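How to sort a mixed box of spare parts before you move house

4 min read

When we left our rented place in Illau, I found that I owned one very heavy box where every screw, hook, plug and curtain ring of the last years was living together. I did not want to pay for moving it as it was. This is the method I used, and I use it still.

First, choose a table with good light and put an old sheet on it. Pour out only a small part of the box, as much as you can cover with two hands. If you pour everything, you will get tired and push it all back.

Second, make only two groups: keep and not keep. Do not think yet about sizes or colours. If you cannot say what a piece belongs to, it goes in the second group. A bin with a wall inside is very practical for this step, but two baking trays also do the work.

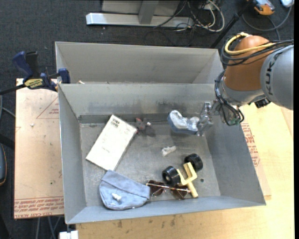 A metal bin with two compartments, on a wooden tabletop.

Third, take the keep group and sort it by room. I tried first to sort by kind and it was a mistake - in the new home you look for "the bathroom hooks", you do not look for "hooks". Put each room in a strong bag and write on it with a marker.

Fourth, weigh the bags. The post office in Nirnel accepted my small parcel at 700 grams, and it was cheaper than I feared.

Metal pieces you do not keep can go to the scrap depot. Ask before you drive there, because ours was closed for all of August.

Comments (2)

mcphee_road: I did the room bags last year and it saved my first evening. Use freezer bags, the thin ones tear.

tilly30: What do you do with the keys?

Recent posts
Packing plates without newspaper
A labelling system for the garage
Cleaning an oven on your last day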